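Home | Forums | Shop Floor | Automation | Search | Log in

Packing line going over to arms, what changed for you?
Posted in October by benchhand70

We pack small valves at the Heinonen site. From next month two of the four benches go over to arms from Dratus. Eleven of us on the shift now. They say no job losses, only "different duties". Has anyone been through this?

mollyp
We had it at Ilmont. The lifting went, which my shoulders were glad of. What I got was a screen and a stool. The arm was taught in simulation before it came near the bench, and I spent 12 weeks of afternoons watching runs and marking the bad ones. 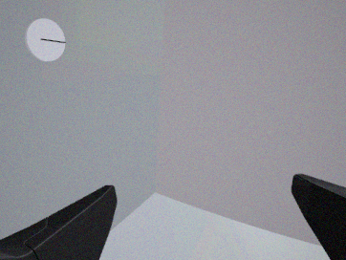 I was on packer's rate for all of that, and it took the union to get it changed. Ask about your grade before they start.

Uwe Brandes
I fit these for a living. The grade is a fair point, but the screen work doesn't last. Once the cell is settled you need one person for two arms, clearing jams and loading trays.

mollyp
One person for two arms is the bit that worries people, Uwe. There were four of us on those benches.

Uwe Brandes
And where did the other three go?

mollyp
Two to goods in, one left. He didn't want nights.

tray_loader
Disagree that it gets easier. Ours at Tultico does 2,000 a shift and I load every tray. Before, I could stop and have a chat. Now the light goes amber if I'm slow and the supervisor comes over.

benchhand70
Thanks all. Nobody has mentioned grades here. Meeting is at 2pm tomorrow so I'll ask that first, then who does the loading.

mollyp
Get the answer in writing.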